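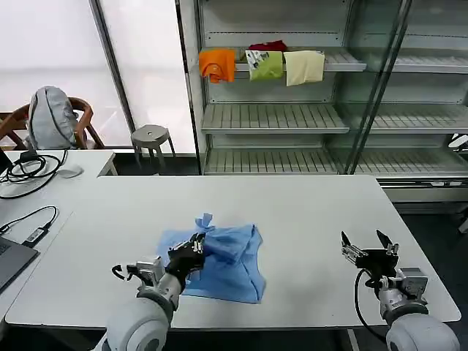 *The Hustex pair on folding duty, left gripper on the blue cloth.*

## Hustex two-arm bench set: a buyer's review

I run the purchasing side of a small teaching lab in Rilthorpe, and I spent most of last winter reading spec sheets for two-arm setups. Some of you have written to ask what we picked and whether we'd do it again, so pour yourself a coffee, because I do go on.

We chose the Hustex. The price we paid was $3,176 for the pair of arms with grippers, and I'd set aside another $1,000 for everything else. That second number is the one I'd like you to look at hard! Tables, a shelving unit for the clothes, longer cables, a spare set of fingers — it went faster than I expected, and we finished $64 over.

Now, the good part. I love these arms for cloth. The black fingers are slim enough to get hold of a fold, and the metal brackets at the wrist are easy to reach with an ordinary hex key, so swapping a gripper is a pleasant little job you can do before lunch. The joints are big and rounded and wipe clean with a damp rag (we have students, so you can imagine).

My grumbles are small ones. The cables loop out at the wrists, and I'd have liked a few clips in the box to tidy them. The manual is thin, too, and I ended up leaning on the one from Kushnir, whose arms we'd had on loan, for the general advice on table height.

We also got a quote from Gralley. Their set was lovely and very quiet, but the service plan was billed every year and our budget simply isn't built that way. If yours is, do give them a look.

A few things for your own planning sheet:

- Buy a second table for the laptop and the cables. You will want the work table clear.
- Pick a plain white top if you can. Colored clothes show up nicely on it.
- Ask about delivery early. Ours took 40 days, and I had promised everyone April.
- Order spare fingers with the arms so you only pay shipping once.

Four and a half stars from me, with the half star held back for the cable clips.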